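Sep 19, 2023 – Skumside visit

What a morning! Radosław Krawczyk looks after the hand-held gripper at Batine, and he let me ask about every screw on it. Setting up means opening the fingers wide over a T-shirt on the bed, then going round the bolts (he allows 30 minutes).

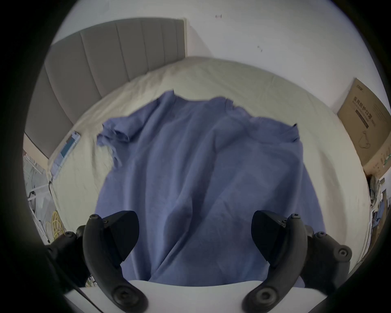 How often do the finger pads get changed? After 43 sessions, or sooner if the grip feels slack.

I loved the next bit – closing the jaws until the tips meet, and checking the gap between the arms. Five closes, a wipe of the lens, then five more.
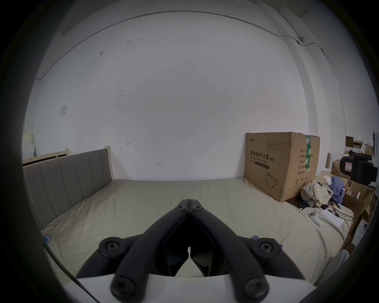

Ogundipe thought the pivot screws deserved a check of their own, and said theirs had worked loose after nearly 32 sessions. Radosław wrote that down straight away. I'm back in October for the pad change!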